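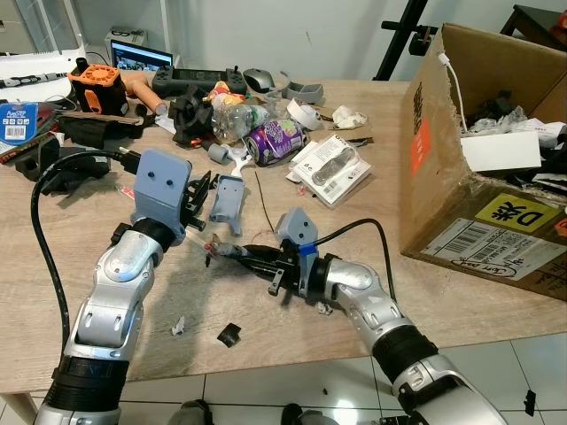
En el taller de Novudport se pasa uno el primer mes lijando y el segundo queriendo lijar más, nos escribió una antigua aprendiz cuando le pedimos unas líneas para este anuncio. Nos hizo tanta gracia que las dejamos tal cual.

Buscamos artesano o artesana para decoración mural

Hacemos relieves y figuras de pared a mano, por encargo y en series cortas. Este año abrimos la colección Skarard, con motivos de costa y marea, ¡y nos faltan manos!

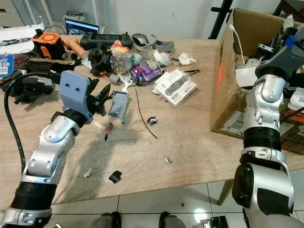 La colección tiene 8 modelos y cada pieza pasa por la misma persona desde el molde hasta la última capa de pintura. El año pasado salieron 363 piezas del taller, casi todas para casas particulares y algún hotel pequeño.

Qué harás
Modelar, vaciar y repasar piezas en yeso y resina
Preparar color y pátina según muestra
Montar los herrajes de colgar y embalar

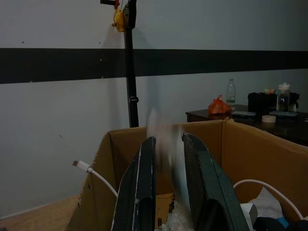 También nos gustaría que opinaras sobre los modelos nuevos, porque los bocetos se discuten entre todos (a veces durante toda la comida).

Qué pedimos
Experiencia en escultura, escayola, atrezo o algo parecido
Buen ojo para el color y paciencia con los secados
Carné de conducir, para las entregas en Jomstead
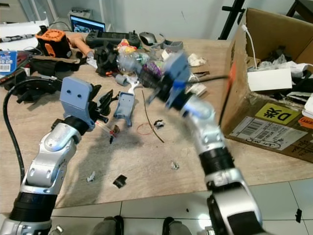
Qué ofrecemos
Jornada completa de mañana, con entrada a las 8
2000 euros brutos al mes, con contrato desde el primer día
Incorporación en abril

Para presentarte, manda fotos de 2 trabajos tuyos y unas líneas sobre cómo los hiciste, a la atención del taller Novudport, calle Ankrah.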